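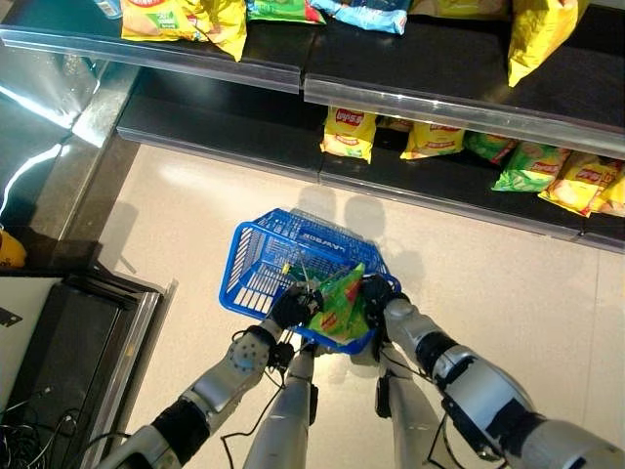 The Short List

My aunt ran the store at Wiltedgate for 34 years, and she shopped there like any other customer. She took a blue basket from the stack, walked the low shelves, and paid at her own register.

The August she broke her hip, she sent me instead. The list had two things on it: chips, something green to drink.

"What kind of chips?" I asked.

"You'll know," she said.

I didn't know. I stood in front of the snacks for 11 minutes while a man from Flores Street waited to get by. In the end I picked a green bag, because green was already on the list.

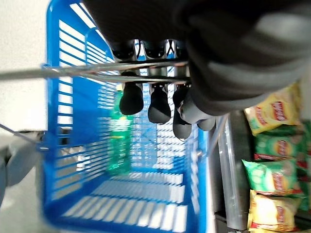
Jad Obeidat
Fiction contributor

The drink was easier. I stood the bottle up in the basket so it wouldn't roll, and carried it to the register. The girl there was new. She rang me up and asked if I had a store card.

"My aunt owns the place," I said.

"So do you have a card?"

I paid full price and took the bus to the hospital. My aunt opened the chips first and ate five of them without saying anything. Then she folded the top of the bag over – twice, the way she always did – and put it on the tray.

"Wrong ones," she said. "Did she ask you for the card?"

I said she had.

"Good," said my aunt, and she reached for the bag again.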